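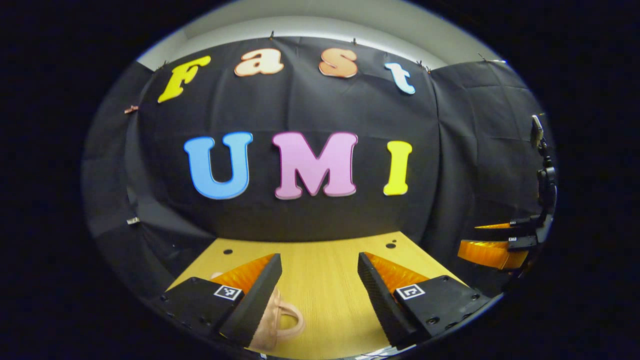 Reading time: 9 minutes

Chapter 4
Letters Large Enough to Read

Before we get into rules and measurements, I'd like you to think back to the first sign you ever made. Mine was for a bake sale, and I remember starting with great big letters on the left and ending with tiny squashed ones on the right – the word was "cookies," and the last two letters had to go up the side of the paper. Most of us have made that sign at one time or another, and it teaches the main lesson of this chapter better than I can: a word takes up room, and you have to plan for the room before you pick up the brush.

We'll begin with color against background. Pale letters on a dark cloth, such as yellow or light blue on black, carry a long way across a room, and they forgive a good many small mistakes in shape. Dark letters on a dark wall forgive nothing at all. Anjana Bepari, who painted shop fronts in the town of Tanel for 26 years, used to have her students squint at a finished board from the far side of the street. If the word went soft and gray, she handed them a fresh board and they started over (with a cup of tea first, I'm told).

After color we come to spacing, and I'm afraid this is where people lose patience. The gap between two letters can't simply be measured with a ruler and repeated. A capital L beside a capital A leaves a big open corner, while an H beside an I leaves hardly any, so you'll learn to judge the space by eye and then check it. Exercise 4.2 walks you through this with cut paper, and please do it slowly, even if it feels a bit like kindergarten!

The last part of the chapter looks at the Sheikh market signs, a collection of 2,278 hand-lettered boards that Henrique Correia sorted by size and style. Keep a pencil and some scrap paper close by as you read. We start with the plain capital letter and its three basic strokes.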